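# Bread and Baskets from the Ogilvie Table

Welcome, and thank you for stopping in! These are the pages where I gather up everything to do with the bread table we keep going at Ogilvie, and if you've been here before you'll know I tend to ramble, so please get yourself a cup of something and settle in.

It began with one basket. Eilidh MacKinnon brought it back from a house clearance in Bemstead, along with a box of odd saucers and a lamp that never did work, and she said it looked like it wanted bread in it. She was right. I've been fond of bread baskets ever since, the older and more handled the better, and between us we now have 14 of them, which is more than any sensible household needs (Lewis Hepburn has pointed this out more than once, usually while looking for somewhere to put his coat).

The gallery is split up by what goes in the basket and how we set it out. I've left a line or two with each part, and where I had more to say than that, well, I said it.

## Before the bread goes in

We shake every basket out over the back step first. Crumbs get down into the weave and stay there, and a dry pastry brush is the only thing I've found that really gets them out. I used to line all of ours with a napkin, and I still do for anything with a sticky glaze or a dusting of sugar, but for plain rolls and loaves I've come around to leaving the weave bare. You see more of the basket that way, and there's one less thing to iron!

If a basket has gone dull over the winter, a barely damp cloth will bring it back, and then a day near an open window. Please don't soak it. We lost a lovely one that way in January and I'm still a little sore about it.

## Choosing what goes together

I like a mix of shapes. A long loaf wants something round for company, and a pile of nothing but rolls can look a bit like a school lunch line, though I'd happily eat every one of them. Lewis is all for seeds and dark crusts, and I lean toward the soft golden things my grandmother baked, so most weeks the table is a kind of truce between us. Eilidh just wants butter within reach, salted, and taken out early enough to spread.

For a small table I'd stop at 3 kinds of bread. More than that and people stand there dithering with the tongs while everybody behind them gets hungry.

## The oval basket

An oval is the shape I reach for most, long enough for a plaited loaf and with room left over for a roll or two. I love a thick braided rim like this one has, and the reddish brown of the wicker is so warm next to pale bread.

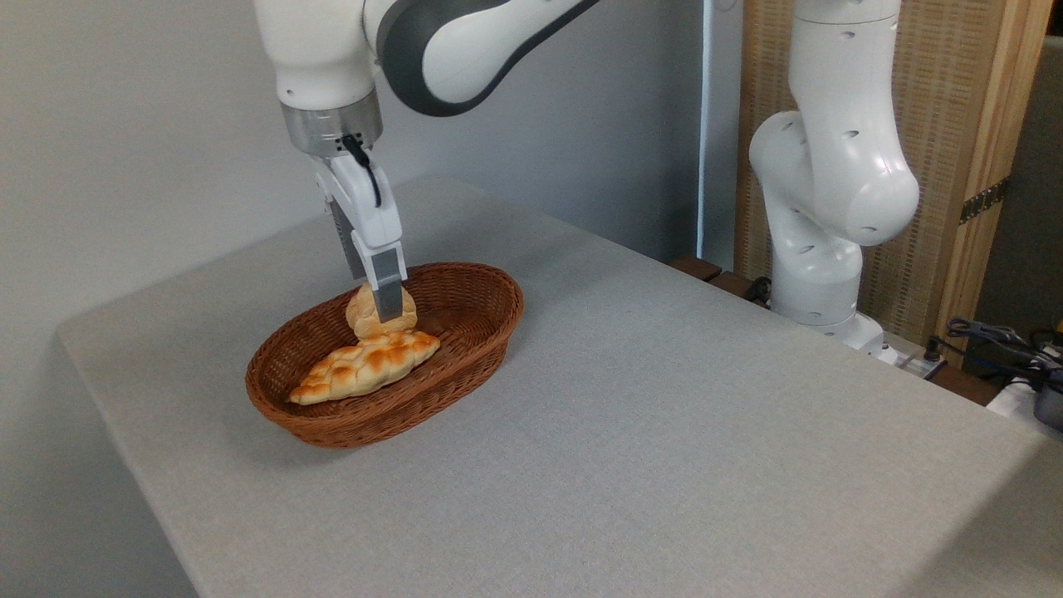 *Braided loaf along the front, with its plaits toasted to an orange-tan, and a little round golden roll at the back. The gray covering underneath lets the colors do the talking.*

## Coming next

I'm hoping to add the round baskets soon, and the tall one from Plurport that we've only ever managed to use for baguettes. Eilidh has promised to write down her plait instructions too, the four-strand one, which I have been asking her for since the first basket came home. If you have an old bread basket of your own with a story to it, do write and tell me, I read every single note and I love hearing where they came from.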